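Why Is a Puffer Jacket So Puffy?

Run your hand over a puffer jacket and feel all those squishy rows! Each row is a little tunnel of cloth with fluffy filling inside. The fluff holds on to air, and your body warms that air up. You're wearing a blanket of air!

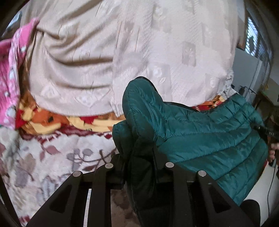 Why are there lines of stitching all the way across?
The stitches keep the fluff in its own row, so it can't all slide down to the bottom of the jacket.

Next time you fold one up, give it a big slow squeeze. Hear that whoosh? Air rushing out! Now let go and watch it puff up again.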